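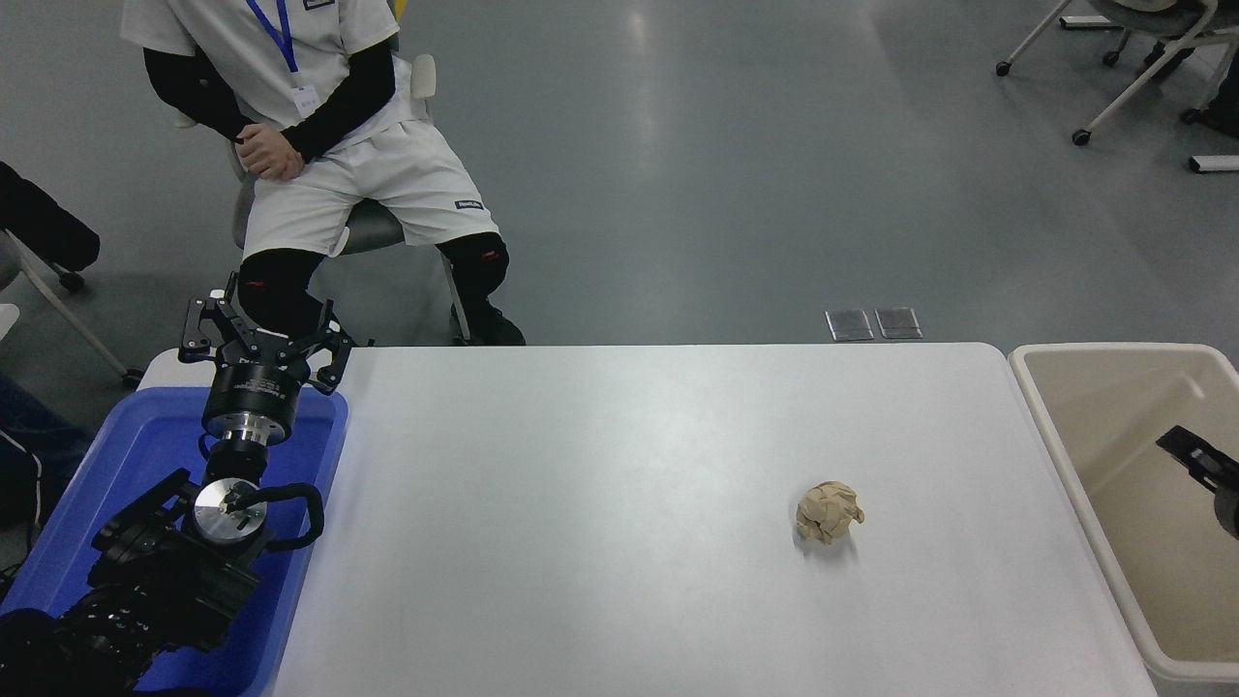

Crumpled tan paper on a white table, with a blue tray and an open beige bin.

BRUTANETTI ASKS OFFICES TO PICK UP THE PAPER

New "Clear Table" program gives packing paper a place to go

14 shares | 2 comments

UKEL — Brutanetti, the office supply and storage company, will launch a program this February to deal with one of the smaller problems of working life: the ball of packing paper that gets left on the table after the box has been opened.

The program is called Clear Table. It consists of a shallow tray, a tall bin and a single printed page of instructions, which the company admits could have been shorter.

The idea is simple enough. Things that are staying go in the tray. Paper that is leaving goes in the bin. The table between them is for work, or lunch, or whatever the table was bought for. A ball of paper the size of a fist doesn't take up much room, but it has a way of staying through the afternoon while everyone at the table assumes it belongs to someone else.

Brutanetti tested the program for five months at its packing and sample rooms in Ukel, where small parts arrive wrapped in plain tan paper and the wrapping tends to outlast everybody's interest in it. Over that time staff collected 1,225 pounds of used paper. The company had budgeted for a good deal less and had to order more bins, which it was fortunately in a position to do.

Most of the paper was in fine shape. Sheets that could be flattened went back to the packing bench for a second trip. The rest went to Mokoena, a local paper recycler, which picks up twice a month and has asked that people stop throwing in the tape.

The test also settled a long-running argument over bin height. Low bins filled up quickly and were treated as a sort of extra shelf. Tall bins with smooth sides held more and were harder to set a coffee on. Brutanetti went with tall, and recommends placing the bin right up against the table, so that paper can be pushed off the end by people who would prefer not to stand.

Clear Table kits will be sold in four sizes, from a single desk to a full packing room. The two larger sizes include a pickup schedule where Mokoena's service is available. Customers who already own a tray and a bin may ask for the printed page by itself at no charge.

A second test is planned at the company's Fevevska warehouse, where the tables are longer and the paper, by all reports, is worse. Results will be shared when there are some.

About Brutanetti

Brutanetti makes trays, bins, shelving and labels for offices, workshops and stockrooms. Its main office and sample rooms are in Ukel. Its own desks are a work in progress.

Media contact: Brutanetti Press Office, Ukel
© Brutanetti. All rights reserved. | Back to top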